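Regional Gazetteer Notes
Home | Entries A–Z | Maps | Interviews | Contact
April
By the gazetteer desk

How a town entry gets its numbers

The entry for Planaleck runs to nine lines. It gives the town's position on the east bank of the Sundia River, its elevation, its distance by road from the county seat, the date of its first survey and a sentence on what is made and grown there. The compiler who revised it has worked on place entries for most of a career, and spent the better part of a winter on this one.

"The old entry had the town at 1,000 feet," the compiler said. "A round number in a gazetteer is a warning. It usually means a contour line was read off a small map and the nearest one was taken."

The revised figure is 1,197 feet. It refers to a bench mark set in the foundation of the former rail depot, on the terrace where most of the town stands. The river landing is 92 feet lower. Both figures are correct for Planaleck, and the choice between them had to be made before the entry could be written.

"We use the depot. The landing floods and has been rebuilt, so the ground there has moved up and down with the fill. The depot mark has been checked twice and the two readings agree. The style sheet says to take the elevation at the principal public building, but the town hall is on a slope, with its front door and back door on different floors. I put a note in the working file and used the depot."

Distances caused more trouble. The previous edition measured to Odance, the county seat, in a straight line and then described the result as a road distance. The compiler remeasured along the state highway, from post office to post office. The highway was realigned where it crosses Rathore Creek, and the older maps still carry the abandoned loop.

"If you follow the loop you get a longer town-to-town distance than anyone drives. Two other reference books have the loop figure. I think one took it from the other, as they share a misspelling in the same line."

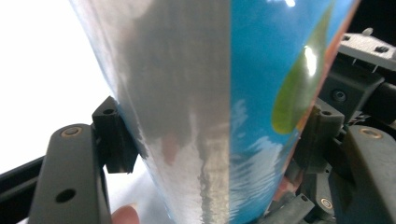 The date of first settlement was handled with more caution. Local signs give one year, the county history gives another, and the earliest plat in the land office is later than both. The revised entry says only that the town was platted after a river landing had been in use on the site, and gives the plat year.

"A plat is a document. I can go and read it. A landing is a place where people stopped, and the first person who stopped there did not file anything. I don't object to a town choosing a year for its sign — it has to put something — but I can't cite the sign."

Names are treated the same way. Three explanations of the name Planaleck are in circulation. One takes it from a surveyor's abbreviation, one from a family, and one from a word for flat ground. The compiler found the spelling Planalec on the plat and Plana Leck on a freight tariff, and no text from the period that explains either. The entry lists the variant spellings and leaves out the origin.

The river terrace itself gets one clause. It is a gravel bench 600 yards wide at its broadest point, narrowing to nothing above the creek mouth, where the bluff comes down to the water. The compiler wanted a second clause on the soils and lost it to the line limit.

"You get nine lines for a town of that class. A county seat gets 14. Odance has less to say for itself geographically, in my opinion, but it has the courthouse, so it has the lines."

Asked which part of an entry goes out of date fastest, the compiler named the economy sentence. The old one listed brickmaking, orchards and a creamery. The brickyard is closed and its clay pit holds water. The orchards are still there on the east slope, under fewer owners. The creamery building is used for storage. The new sentence gives orchards first, then gravel, then light assembly work along the highway.

"I try to write it in the order of land used. Payroll changes every year and I would be revising constantly. Acreage moves slower."

Population is no longer printed in the body of the entry. It goes in a table at the back of the volume, keyed to the census, so that the table can be replaced without resetting the text. The compiler argued for the change over two editions and still gets letters about it.

"People look up their own town first. They want to see the number beside the name. I tell them the page for the table, and some write back to say they found it and it's wrong."

The next entries in the series are the Sundia River itself and its tributaries, Rathore Creek included. River lengths are being remeasured from the mouth upstream. The compiler expects the creek to come out shorter than published — the old measurement appears to include a drainage ditch above the headwater spring.

Contact the gazetteer desk | Copyright Regional Gazetteer Notes | Back to top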